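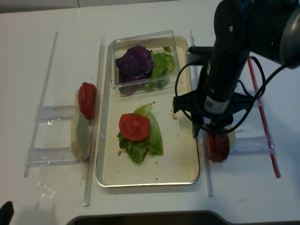

The open day at Wondthorpe started at ten, and by half past there was already a line for the sandwich robot. My daughter wanted to see it first. She was seven and had read the program in the car, out loud, twice.

The place used to be a carpet warehouse. Zulov had taken it over the August before, painted the walls white, and put signs up for the parking. I knew the building well. I had worked there for eleven years when it was carpets, and the floor by the loading doors still had the yellow lines I used to drive the forklift between.

I didn't tell her that right away. I wanted to see if I would feel something first. Mostly I felt that the ceiling was lower than I remembered.

They let people in 24 at a time. A young woman with a lanyard collected our tickets. Mine was number 1117, and my daughter's was 1118, which she thought was unfair because she had been standing in front of me. We traded.

"It builds the sandwich from the parts on either side," the young woman said. "Lettuce, tomato, patty, bun. It looks, then it decides, then it moves. Please don't lean on the table."

"What if it decides wrong?" said my daughter.

"Then we write it down."

"And then what?"

"And then it tries again."

My daughter thought about this. At her school, if you did something wrong, you went over it in green pen. She asked if the robot had a green pen. The young woman said no, but that she would bring it up.

A man behind us said his sister could make four sandwiches in the time it took this thing to make one. He said it to his wife, but loud enough for the rest of us. His wife said his sister wasn't here.

I watched the people more than the robot, to begin with. There was a couple in matching rain jackets. There was an old man in a tie who had his hands folded behind him like he was at a museum. When the gripper went down they all went quiet, even the man with the sister, and when it came up again they all breathed. I noticed I was doing it too.

The arm was called Nicholas. It said so on a card taped to the end of the table. My daughter read the card and then said good morning to it, in a normal voice, the way she would to a bus driver.

"Does it eat them?" she asked.

"No," said the young woman.

"Do you?"

"Not these ones. They've been handled a lot."
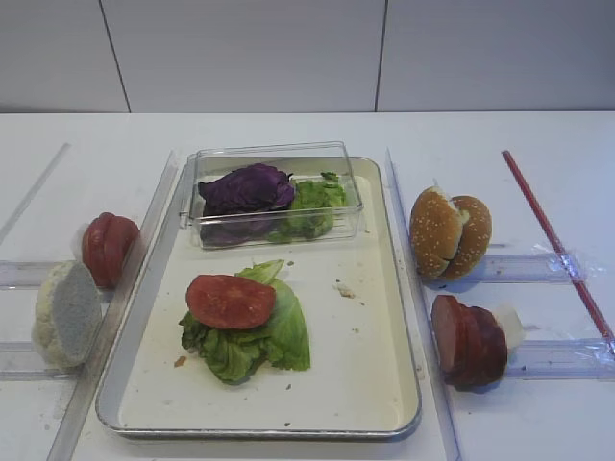 "Somebody should tidy up the crumbs," my daughter said to me. She kept her voice down. She didn't want to hurt its feelings.

"You don't tidy up the crumbs at home."

"I'm not at work at home."

The young woman laughed at that and asked if she had any more questions. She had several. She wanted to know how many sandwiches Nicholas had made in its life. The young woman went over to a laptop, typed for a second and came back.

"3886 tries," she said. "That's all of them, good and bad."

"How many were bad?"

"A lot, early on. It used to drop the tomato."

"I drop tomato," said my daughter.

We stayed for the rest of our turn. The man with the sister left before the end. The old man in the tie asked what the purple stuff was, and the young woman said cabbage, and he nodded as if that settled a bet. Then a bell rang and the next group came in, and we were sent along a rope to the room with the coffee.

There were posters in there. One of them showed the building as it had been, an aerial picture, with trucks at the back. I found the truck door I used to stand at on my breaks. I put my finger on the glass.

"I worked there," I said.

My daughter looked at the poster and then at me. "In this house?"

"In this building. Before the robots. I moved the carpets from that side to this side, and then somebody else moved them out."

"Did you drop any?"

"One or two. I dropped a big one on a Broltness truck once. It bent the mirror off."

"Did they write it down?"

"They did, yes."

She took this in. She had a cookie in each hand, and she held one of them out to me, the one with less chocolate on it. We ate them by the window. Outside, the line went past the gate now and most of the way to the bus stop - families, mainly, and a few people on their own with backpacks.

"And then you tried again," she said.

"I had another shift at six the next morning."

On the way out they were giving away pencils. She asked whether they had a green one. They had blue, so she took a blue one and said she would like to leave it for Nicholas, if that was allowed. The man at the desk said he would see that it got there. He wrote the name on a sticky note, wrapped it around the pencil, and put it in the drawer.

It had started to rain. I couldn't remember where I had left the car, and for a minute I walked us toward the spot by the loading doors where I always used to park.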